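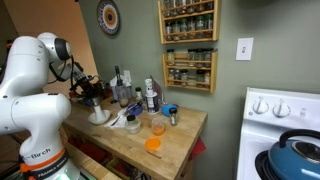

4.2 Small containers and their lids on shared work surfaces

The previous section dealt with storage that is fixed to a wall or built into a cupboard. This section deals with what is kept, or left, on the work surface itself. The two are hard to separate in practice. A household may have ample racking for small jars within arm's reach of the table and still keep a second set of jars on the table, so that the same class of item is found at two heights. We call these the rack set and the table set. Only the table set was coded for this part of the study.

Coding followed the scheme used in the Clundis pilot, with one change. In the pilot, a jar and its lid were entered as a single item wherever they lay. In the present study a lid found away from any container was given its own record and marked as detached. Across 16 households this produced 1104 records for work surfaces. Tools were entered separately, and a tool resting on another object was coded twice, once for the tool and once for the contact.

Textiles and paper proved the least stable category. Cloths, napkins and paper towels act as cover, as padding and as a resting place for utensils, and the same piece may serve in more than one of these roles during a meal. Where a cloth or tissue lay against a plate, the coders recorded the overlap but did not assign a purpose to it. Figure 2 is a case in point: a folded light blue cloth and a crumpled white tissue, both overlapped by the left edge of a white plate.

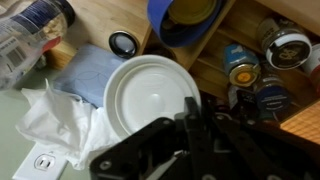
One respondent objected that the overlap code was of little use, as a cloth beside a plate has usually just been put down by someone who needed both hands. She would have preferred a single code for "put down" and no further detail. The point is a fair one. We kept the overlap code because the Haludton data had been entered with it, and dropping it would have made the two sets impossible to compare, but the results for textiles should be read with her remark in mind.

Detached lids are a simpler matter. They take up flat space, they are seldom stacked, and they attract tools. In Figure 3 a pair of black-handled tongs rests across a flat blue lid, and a bright orange lid lies closer to the front of the table. The first was coded as a lid in contact with a tool, the second as a lid without contact. The silver utensil on the paper towel received the corresponding textile and paper code.
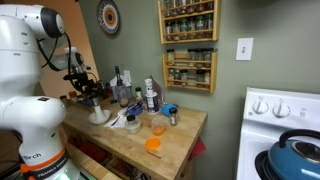 Maksym Lytvynenko
Flilldale Domestic Storage Study
Revised 3rd February

4.3 Limits of the coding

The scheme records position and contact at one moment. It does not record how long an item has been in place, and it cannot tell a jar that lives on the table from one brought down for a single dish. The Hrytsenko protocol deals with this by means of repeat visits - an approach we could not follow, as access to most of the kitchens ended in March.

Contents were coded by colour and texture only, unless a label could be read in full. A jar with a whitish substance was therefore entered as such. Wall-mounted racks were noted as present or absent and were not itemised.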